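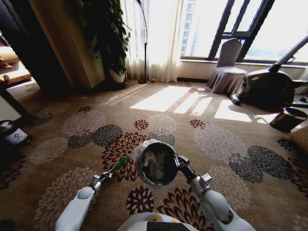 Tip 7: Don't trust a robot with a full cup on carpet

I've been testing home helpers for the Plakthorpe tips page since June, and I'm still not sold. The Bodex brochure says a two-armed machine can hold a brush in one gripper and a cup in the other and get on with the cleaning. Holding is the easy bit. In my trial the right gripper let go when the left arm changed direction, and the cup had cold tea in it. A patterned rug hides a stain nicely until you step in it.

What I do now:

Start with an empty cup. Run the whole job 12 times like that before you put any liquid near it.

Give it one thing at a time. Mine dropped nothing in 13 runs with only the brush, which tells you something about the two-handed sales pitch.

Clear cords off the floor. Lamp cables are the worst, and I wouldn't count on any sensor to spot a thin black one.

Keep the stop button in your own hand. Huia Bolger left hers on the kitchen bench and had to walk past both moving arms to reach it.

If a gripper jams shut, switch off at the wall and wait 2 minutes. Don't pull. Nnamdi Olaniyan pulled, and got a pinched thumb and a repair bill from Brutgate.

For tea on wool, blot with a dry cloth, dab with cool water and a drop of dish soap, then blot again. No scrubbing, by you or by anything else. Stiff bristles fuzz the pile and the colour never looks quite right afterwards.

Next: Tip 8, getting candle wax off a window sill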